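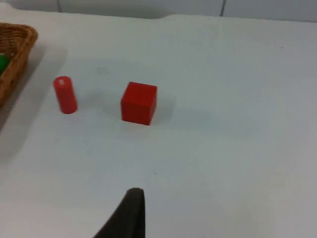
Tabletop with red cylinder and red cube.

March, by the Recording Secretary

Devotional Publications Group, Landska Fellowship
Minutes, Wednesday, 7:00 p.m., Gemar Room

1. Minutes of the previous meeting were approved with one correction: "Lent" to read "Advent" in item 4.

2. Study guide on the Psalms of Ascent. Draft stands at 111 pages. Chapter 8 still lacks discussion questions. Agreed to use one Bible translation throughout and to list it on the copyright page. Scripture index to be rebuilt after page numbers are final.

3. Printing. Quotes received from Choo and Tarkix for 712 copies. Choo quote accepted; Tarkix did not include binding. Proofs to be checked against the draft before release.

4. Prayer journal. Proposal to add wider margins was carried. Proposal to add a reading plan was deferred.

5. Reading group. Sessions to follow the guide's chapter order. Leaders' notes will be a separate handout.

Action: discussion questions for chapter 8 due before the next meeting.

Meeting closed with prayer at 8:20 p.m.

Last updated: Wednesday, 9:15 p.m.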